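Home Cooks Help > Beans, Grains and Lentils

Dried beans still hard after hours of simmering. What am I doing wrong?

Posted by sternham_kitchen, December 11, 2023

Hi all! I've gone completely bean crazy since the summer and I'm hoping you can rescue me. I started in June with canned beans in everything, then a neighbor's chili got me hooked on cooking them from dried, and when they come out well I could eat them straight off the spoon (with olive oil and a bit of salt, wow).

The trouble is they don't always come out well. The black beans are great every time. The big white ones and the chickpeas are a coin toss. Last night I had chickpeas on for the whole evening and they were still chalky in the middle when I gave up and made toast.

What I do: soak overnight in cold tap water, drain, cover with fresh water, bring to a boil, turn down to a simmer, lid on. I put the salt in at the start, and if I'm making a stew I put the tomatoes in then too. The chickpeas came from the Aryee store on the main road, in one of those big sacks, and I think I bought them in June as well. We have very hard water in Sternham, if that matters. The kettle is white inside.

I'd love to keep going with this, so please tell me everything!

2 answers

grakard_gardener

Oh, welcome to the club! Beans are the best thing in my kitchen and I'm so glad you've found them.

I'd look at the tomatoes first. Acid keeps the skins and the insides firm, so anything sour (tomatoes, lemon, vinegar, wine) needs to wait until the beans are soft all the way through. I cook mine plain with an onion and a bay leaf, taste a few from different parts of the pot, and only then turn them into a stew. It makes a huge difference with big white beans.

Then your water. Hard water is full of calcium and calcium does much the same thing as acid, it toughens the skins. Put a quarter teaspoon of baking soda in the soaking water for a pound of chickpeas, rinse them well the next morning, and you'll be amazed. Don't go heavy on it or they'll taste like soap and fall to bits.

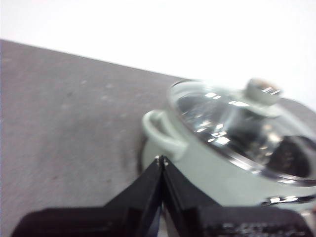

The salt is fine! People will tell you salt makes beans tough and I believed it for years. I now salt the soaking water too, a tablespoon or so to half a gallon, and the skins come out softer and the beans taste of something right to the middle. Try it once and you won't go back.

As for the lid, I leave it tilted so the pot doesn't foam over. You want a few lazy bubbles. A hard boil bangs them around and you get split skins with raw centers. The exception is red kidney beans, which need a proper rolling boil for at least ten minutes before you turn them down, and please don't skip that one, they can make you really ill undercooked.

And save the cooking water! Chickpea broth with garlic and some small pasta is my favorite lunch in the world.

cekero77

old beans. thats your answer. those big sacks sit in the store for ages before you even get them home and then you had them another six months. I had a bag once that took 7 hours and they were still like gravel, threw them out. buy small bags from somewhere that sells a lot of them

also get a pressure cooker, chickpeas are so quick in there and you can freeze them in portions

Comment from sternham_kitchen

Thank you both, this is brilliant! I had no idea about the tomatoes. I've got a new small bag of chickpeas soaking right now with salt and a pinch of baking soda, and half a cup of the old ones in a separate bowl so I can compare. Very tempted by the pressure cooker but the cupboard is full. Will post again when I've eaten them!

Comment from grakard_gardener

Love the side by side test. Keep the two lots in separate pots when you cook them too, and start tasting the new ones after 45 minutes, fresh chickpeas can be done sooner than you'd think.

286 views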